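Case erecting

Case erecting is the step in secondary packaging in which a flat, knocked-down corrugated blank is opened, squared, and closed at the bottom so that it can be filled. It comes before case packing, sealing, and palletizing. The work may be done by hand, with a bench fixture, or by a machine known as a case erector or case former.

Terminology

A blank that has been glued or stitched along one side seam but not opened is called a knocked-down case, or KD. The seam itself is the manufacturer's joint. The four flaps at each end are divided into minor flaps, which fold first, and major flaps, which fold over them. In the regular slotted container, the most common style, all flaps have the same length and the outer pair meets at the center line of the case.

A tray former is a related machine that works from a flat sheet with no manufacturer's joint. It is usually treated as a separate category, although some builders list the two together.

Process

Blanks are loaded into a magazine, either upright on edge or lying flat. A set of vacuum cups takes hold of the leading blank and pulls it away from the stack. As the blank moves, a fixed stop or a second set of cups acts on the opposite panel and opens the case into a rectangle. The trailing and leading minor flaps are then folded by arms or plows, followed by the majors. The bottom is closed with pressure-sensitive tape or hot melt adhesive, and the case leaves the machine on side belts.

Opening with cups on two panels is called positive opening. It is used for recycled board, large cases, and blanks that have been stored under heavy load, all of which tend to resist opening at the scores. Machines with cups on one side only are cheaper and have fewer parts to adjust.

Machine types

Semi-automatic erectors hold the case open and fold the bottom flaps while an operator places each blank by hand. Many double as packing stations. The Bumden bench former is of this kind and has no powered parts, the flaps being held by spring clips under a steel frame.

Automatic erectors run without an operator between magazine refills. The Zukus 1722 is a tape-closing model with a top rate of 60 cases per minute and a magazine that holds 89 single-wall blanks. Laryea builds hot melt machines on a similar layout, with the glue head mounted below the case path.

Robotic erectors use a jointed arm to pick, open, and fold the blank against fixed tooling. They are slower than in-line machines of the same price but change between case sizes by program. Skistlow sells one under the number 3721, with tool plates for two ranges of case.

Changeover

On manual machines a change of size is made with hand cranks and numbered scales. The settings normally cover case length, width, and height, magazine width, and cup position. Plants that run a few fixed sizes often mark the scales with colored tape. Powered changeover moves the same points with servo motors and recalls them from a stored recipe.

Common faults

Double picks occur when two blanks stick together at the cut edge, often on fresh board with poor slotting. Missed picks are usually traced to worn cups, dust in the vacuum filter, or warped board. Warp is caused by uneven moisture in the liners, and blanks are commonly kept wrapped until shortly before use.

A case that is closed out of square is said to be racked. Racked cases may still pass through a top sealer but stack poorly on the pallet and can jam a drop packer. The usual causes are a skewed manufacturer's joint, side belts running at unequal speed, or a flap plow set too high.

Bottom closures

Tape needs no warm-up and leaves the case easy to open. Hot melt gives a stiffer bottom and shows tampering more clearly, but the glue tank must be brought to temperature before a shift. Stapling is now found mainly on heavy export cases. Self-locking bottoms, in which the flaps interlock without tape or glue, are used for light goods such as clothing and are generally erected by hand.

See also

Case packing
Corrugated fiberboard
Print and apply labeling
Tray forming
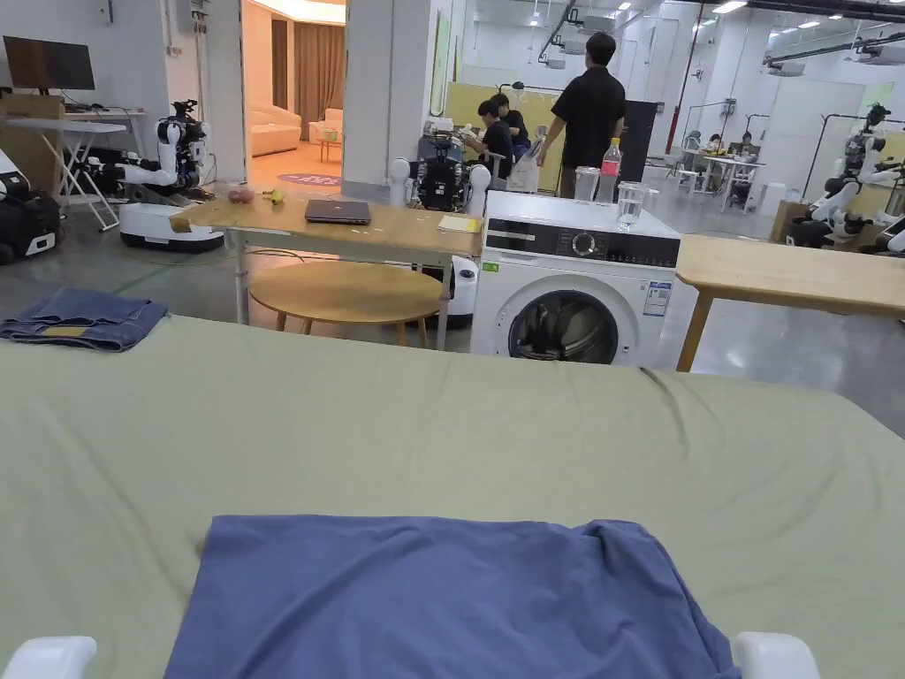 Reader comments

Zukus_user_3: The faults section should mention low air pressure. On our line most missed picks came from an undersized supply hose to the vacuum generator, and we changed two sets of cups before anyone checked it.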